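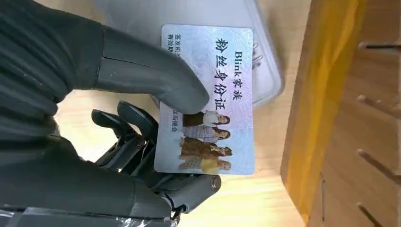 Zewditu Shiferaw
Laminate it? Please don't. Heat and shiny plastic cards get along badly, and a fan identity card from the Blink family is not a thing you replace at the DMV. Get a rigid sleeve, the kind sold for trading cards.

Marinho
Mine's in my wallet. Scratched, but so am I.

Dinine (original poster)
I only wanted to know how to keep the rainbow finish from scuffing. Sleeve it is. Do they come in packs smaller than 100?

Zewditu Shiferaw
10, if you ask at a card shop. You'll end up with 200 anyway.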